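Sotiris Kourkoulas
6 Oct 2023

1/ I moved to a smaller apartment in March, and a small closet taught me more about storage than any book. A few notes, maybe useful for someone.

2/ First I took everything out and put it on the bed. It was a bad evening. I found 101 buttons in a jar and no shirt that needs them.

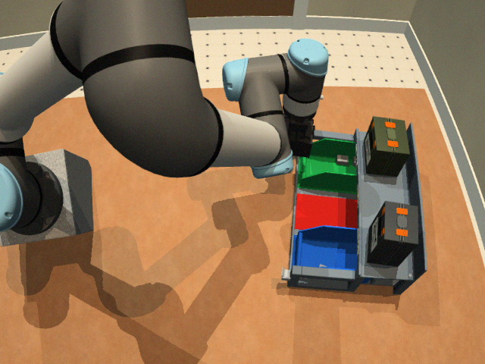 Rack with three colored bins and two cases.

3/ I had a budget of 300 for shelves and boxes. I spent half on boxes with lids, and this was my mistake. With a lid on top, I forget what is inside. Open bins work better for me.

4/ My neighbor Ginevra Parisi labels the short side of each box, never the top. I copied her the same day.

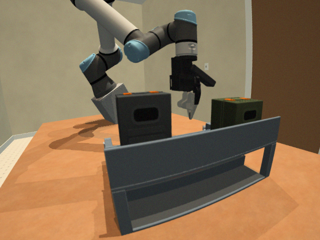

5/ WINTER THINGS
Coats go to the back, scarves in front of them. I need a scarf already in fall, but the heavy coat only later - so it can wait.

6/ PAPERS
Keep the rental contract and the tax letters. I threw away around 600 pages of old manuals, and until now I have not missed one.

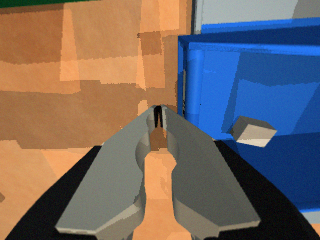
Two gray fingers, tips almost together.

7/ Still not solved: the ironing board. It stands behind the door and falls when I open it. If you have an idea, please write to me.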